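검색어를 입력하세요 검색 통합검색 게시글 자료실

Plisanix 양팔 작업대 키트 사용기: 옷 개기 과제 한 학기 운용 결과

작성: Huldale 로봇 동아리 조작팀
분류: 장비 리뷰

1. 개요

Plisanix 양팔 작업대 키트를 한 학기 동안 의류 정리 과제에 사용한 결과를 정리한다. 대상 독자는 같은 과제를 준비하는 학부 동아리와 캡스톤 팀이다. 구매 여부를 결정하는 단계라면 3절과 6절만 읽어도 된다. 조립 설명은 제조사 문서에 있으므로 생략하고, 문서에 없거나 문서와 다르게 동작한 부분 위주로 적는다.

비교 대상은 작년까지 쓰던 Kowalchuk 단팔 키트다. 두 제품은 가격대가 달라 일대일 비교에는 한계가 있다. 다만 우리 동아리에서는 같은 과제를 두 장비로 모두 수행했으므로 차이를 적어 둘 가치는 있다고 판단했다.

2. 과제 조건

Pludside 학생 조작 대회의 의류 부문 규칙을 따랐다. 바구니에 섞여 있는 옷을 하나씩 꺼내 작업면에 펼치고, 접은 뒤 지정 구역에 놓는다. 접힌 결과물의 외곽이 사각형에서 크게 벗어나면 감점이고, 작업면 밖으로 옷이 떨어지면 해당 시도는 무효다. 사람의 개입은 허용되지 않는다.

연습은 원격 조종 시연 수집과 학습된 정책의 자율 실행을 번갈아 진행했다. 학기 중 수집한 시연은 모두 3,811건이고, 이 가운데 펼치기 단계에서 옷이 뭉쳐 폐기한 것이 적지 않다. 폐기 기준은 학기 초에 한 번 바꿨기 때문에 초반 데이터와 후반 데이터의 폐기율을 직접 비교하는 것은 의미가 없다.

3. 작업면과 팔 배치

작업면은 밝은 색 계열이다. 진한 색 의류를 올리면 윤곽 분할이 안정적으로 되고, 별도의 배경 제거 없이도 기본 임계값으로 충분했다. 흰 옷은 사정이 다르다. 흰 티셔츠에서는 소매 끝 검출이 자주 실패했고, 결국 조명 각도를 낮춰 그림자를 만드는 방식으로 우회했다. 제조사가 어두운 색 매트를 기본 구성에 넣어 주면 해결될 문제다.

두 팔은 작업면 앞쪽 좌우에서 들어온다. 셔츠 한 장을 펼쳤을 때 가까운 쪽 모서리에는 양쪽 모두 여유 있게 닿는다. 안쪽 구석의 바구니는 가까운 팔로만 접근하도록 경로를 제한했다. 반대쪽 팔로 뻗으면 팔꿈치 관절이 한계각에 가까워지고 속도가 눈에 띄게 떨어진다. 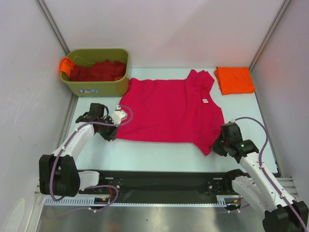
접은 옷을 두는 구역은 바구니와 반대편 구석으로 정했다. 같은 쪽에 두면 꺼내는 동작과 내려놓는 동작의 경로가 겹쳐 대기 시간이 생긴다. 이 배치로 바꾼 뒤 충돌 회피 정지가 크게 줄었다. 대신 완성품을 밀어 넣는 마지막 동작을 한쪽 팔이 전담하게 되어, 양팔 부하가 고르지 않다. 관절 온도 로그에서도 차이가 확인되었으나 경고 수준에 이른 적은 없다.

작업면의 마찰은 애매하다. 얇은 면 셔츠는 한쪽 끝을 당기면 전체가 같이 미끄러지고, 두꺼운 후드는 제자리에 남아 접힌 부분만 밀린다. 펼치기 동작에서는 한 팔이 누르고 다른 팔이 당기는 순서를 강제하는 편이 낫다. 두 팔을 동시에 당기는 기본 예제 코드는 후드에서만 쓸 만했다.

4. 그리퍼

평행 그리퍼이며 손끝은 교체형이다. 기본 손끝으로 밑단과 소매 끝을 집는 데는 문제가 없다. 한 겹만 집어야 할 때가 어렵다. 손끝이 넓은 편이라 위에서 수직으로 내려가면 두 겹을 같이 무는 일이 잦다. 접근각을 기울이고 접촉 후 2mm 정도 밀고 나서 닫는 방식으로 바꾸자 한 겹 파지 성공률이 올라갔다.

파지력 설정은 8단계다. 얇은 원단에는 낮은 단계가 적당하다고 문서에 적혀 있으나, 우리 시험에서는 낮은 단계에서 들어 올리는 도중 미끄러짐이 발생했다. 중간 이상으로 올려도 원단 손상은 발견하지 못했다. 문서의 권장값은 보수적으로 잡힌 것으로 보인다.

손목 카메라는 손끝 바로 위의 원단을 확인하는 용도로 유용하다. 주름이 모이는 방향과 봉제선 위치가 잘 드러나므로, 파지 직후 재시도 여부를 판단하는 분류기의 입력으로 썼다. 단점은 손끝 자체가 화면 아래쪽을 크게 차지한다는 점이다. 파지점보다 아래에 있는 원단은 거의 가려진다.
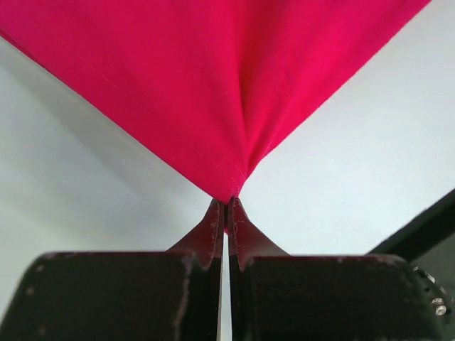
손목 카메라 화면. 분홍색 원단을 두 손끝 사이에 문 상태.

손끝 패드의 마모는 예상보다 빨랐다. 학기 말에는 안쪽 모서리의 표면이 눈에 띄게 거칠어졌고 먼지도 잘 붙는다. 알코올 솜으로 닦으면 먼지는 제거되지만 마모된 면은 그대로다. 교체용 패드는 별매이며, 좌우를 같은 시점에 교체해야 닫힘 영점이 틀어지지 않는다. 한쪽만 바꿨다가 영점 보정을 다시 한 적이 있다.

5. 배선과 소프트웨어

케이블은 링크를 따라 클립으로 고정한다. 손목 쪽에 여유 길이를 얼마나 남기느냐가 중요하다. 너무 짧으면 손목 회전 시 커넥터가 당겨지고, 길면 고리 모양으로 늘어져 옷에 걸린다. 우리는 조금 긴 쪽을 택했다. 걸림은 가끔 있었고 커넥터 불량은 없었다.

제어 소프트웨어는 설치가 간단하다. 두 팔의 시간 동기화도 기본 설정으로 충분했다. 문제는 시연 기록 도구다. 기록 중 카메라 한 대의 연결이 끊겨도 오류를 내지 않고 마지막 영상을 반복 저장한다. 3월에 수집한 시연 중 122건을 이 때문에 버렸다. 현재는 인접 프레임의 차이를 검사하는 스크립트를 별도로 돌리고 있으며, 자료실에 올려 두었다.

Kowalchuk 키트의 기록 도구는 기능이 적지만 이런 상황에서 즉시 멈춘다. 데이터 수집이 주목적이라면 그쪽 동작이 낫다.

6. 평가

장점
- 진한 색 의류에서 별도 설정 없이 윤곽 검출이 안정적임
- 셔츠 크기의 옷에 맞는 작업 범위
- 양팔 동기화 설정이 간단함

단점
- 흰 옷에 대한 대비 부족
- 손끝 패드 마모, 교체품 별매
- 카메라 단절을 알리지 않는 기록 도구
- 바구니 위치에 따른 접근 제약

셔츠류 접기를 과제로 잡은 팀에는 권할 만하다. 바지나 수건처럼 길이가 긴 품목이 포함된다면 작업면 치수를 먼저 확인해야 한다. 성인용 바지는 반으로 접기 전까지 한쪽이 가장자리 밖으로 나간다. 단팔 키트에서 넘어오는 팀은 기존 정책을 재사용하기 어렵고 시연을 새로 모아야 하므로, 대회 일정에서 수집 기간을 넉넉히 잡는 것이 좋다. 우리 팀은 안정적인 실행이 나오기까지 대략 두 달이 걸렸다.

다음 학기에는 손끝을 얇은 형태로 자체 제작해 한 겹 파지를 다시 시험할 예정이다. 결과는 같은 게시판에 올린다.

문의: 동아리 게시판 쪽지 | © Huldale 로봇 동아리 | 맨 위로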